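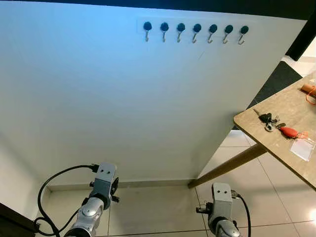
The two-arm workcell facing the hook wall, Sondico Tevville.

Careers > Open Positions > Robotics Software > Position 974

Print this page | E-mail this page

Robot Software Engineer, Perception and Motion Planning
Position number: 974
Location: Tevville, on site
Reports to: Marina Balaskas, Head of Manipulation Software
Term: Permanent, full time

Sondico invites applications for the position of Robot Software Engineer in its Manipulation Software group. The group develops the perception, planning and control software used on the company's two-arm systems, together with the tools that other teams use to record, replay and review robot runs. The successful applicant will work mainly on Okabe, the group's planning and control stack, and will share responsibility for Pornex, its recording and review tool.

The work is directed at everyday household tasks: picking up small objects, sorting them, hanging them, and putting them back. Objects are placed close together and often touch. Many are thin, shiny or clear, and a planner that performs well on boxes and blocks will meet difficulties with keys, straps and plastic sleeves.

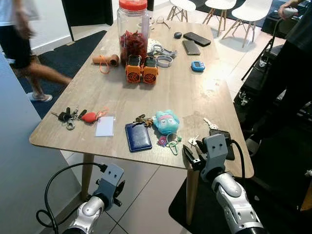

Table setup with keys, phones, a plush toy and other small items within a shared work area.

Duties

The engineer will:

- design and maintain software that finds and separates small objects on a cluttered surface, using head and wrist cameras;
- improve grasp selection for flat and reflective items, including cases in which one object lies partly over another;
- extend the Okabe motion planner so that both arms can work over the same table without blocking each other, with proper allowance for cables;
- maintain the calibration routines that relate the wrist cameras to the head camera;
- write and review automated tests, and keep the simulation models in step with the hardware;
- document all released software to the standard set by the group.

People walk and stand near the table during normal work. The engineer will therefore be expected to follow the company's safety rules for shared spaces and to take part in the review of any change that affects arm speed or stopping behavior.
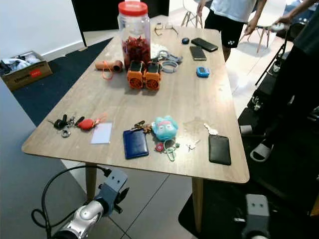 Time is divided between the desk and the robot. Applicants should expect to spend a good part of each week in the lab, running their own code, and to take a turn on the operator rota. Training on the handheld controls is provided during the first month. Code changes are merged after review by one other engineer and a passing run of the regression suite, which at present holds 362 recorded cases.

Required qualifications

- A bachelor's degree in computer science, robotics, electrical engineering or a related field, or equal work experience.
- Strong programming skills in C++ and Python.
- At least two years of work on robot perception, motion planning or real-time control.
- Sound knowledge of rigid-body transforms, camera models and collision checking.
- Clear written English.

Preferred qualifications

- Experience with two-arm manipulation or teleoperation.
- Experience with learned policies and with the care of large sets of recorded data.
- Experience with camera processing in poor light. Low-contrast wrist views remain a weak point of the current object detector, and the engineer will be asked to lead work on this subject.

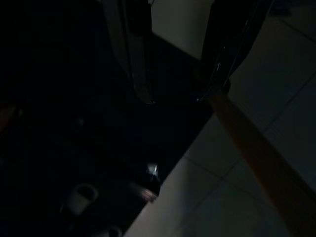 Wrist camera view in low light, with two white cups on a dark surface.

Terms of employment

The appointment is subject to a trial period of six months. Full-time staff receive 27 days of paid leave each year in addition to public holidays. Pay is set according to experience and the company's published grades. Help with moving costs may be agreed for applicants who live outside the Tevville area.

How to apply

Applicants should submit a résumé, a cover letter of no more than two pages, and one sample of code or technical writing through the Careers page, quoting position number 974. Review of applications begins in November and will continue until the position is filled. Selected applicants will be invited to a first interview by video, followed by a half-day visit to the lab that includes a short programming exercise on recorded data.

Questions about the duties of the position may be sent to Marina Balaskas through the contact form. Questions about pay, leave or access needs should be sent to the Personnel Office.

Sondico is an equal opportunity employer.

Print this page | E-mail this page

Related positions
Controls Engineer, Arm Hardware Interface
Software Tools Developer, Pornex
Robot Operator, Evening Shift
Summer Internship in Motion Planning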